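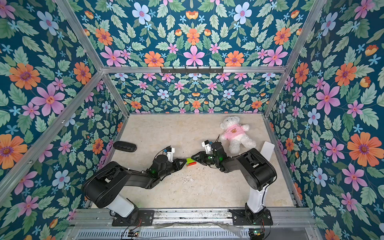

Play corner, unit 1016: bricks, bear and floor at inspection.

Vandcombe Play Rooms
Toy and floor safety checklist, with comments
Date of check: December 28, 2025
Form 169

1. Small parts
Toy bricks in green, yellow and red. Checked each one for cracks and sharp corners. Pass.
Comment: Keep bricks away from children under three. One yellow brick is faded but sound.

2. Soft toys
White teddy bear in a pink shirt with a bear face on it. Pulled at the eyes, nose and all seams. Pass.
Comment: Shirt hem is coming undone at the back. Sew before the February check. Wash label can still be read.

3. Loose items on the floor
Black oval item near the left wall. Needs action.
Comment: Not on the Fladik toy list. Find out where it belongs or take it out.

4. Walls
Flowered paper, teal background. Pressed along the joins and at the corners. Pass with comment.
Comment: One join lifts slightly low down. Glue it flat. Spare roll is on the Morais shelf, order number 1489.

5. Floor panel
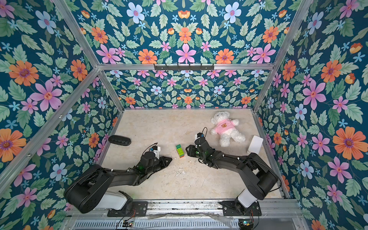
Floor wear is graded by touch first and by eye second. Run a flat hand over the whole panel and stop at anything that catches. The whitish scuff marks in the lower middle go down as surface wear, grade 2, and the gray veining is part of the pattern and is not to be marked as cracking. Wipe with a damp cloth, let it dry, and check the scuffs again. If they can be felt with a fingernail, change the grade to 3 and report it.

6. Frame and hooks
Silver aluminum bars, black hook rack on the back crossbar. Tried each joint by hand. Pass.
Comment: Hooks point down over the floor. Hang light items only, no bags or cords. Torik end caps to be reordered, two missing from the spares box.

Result: pass with comments. Items 3 and 4 to be closed before the next check.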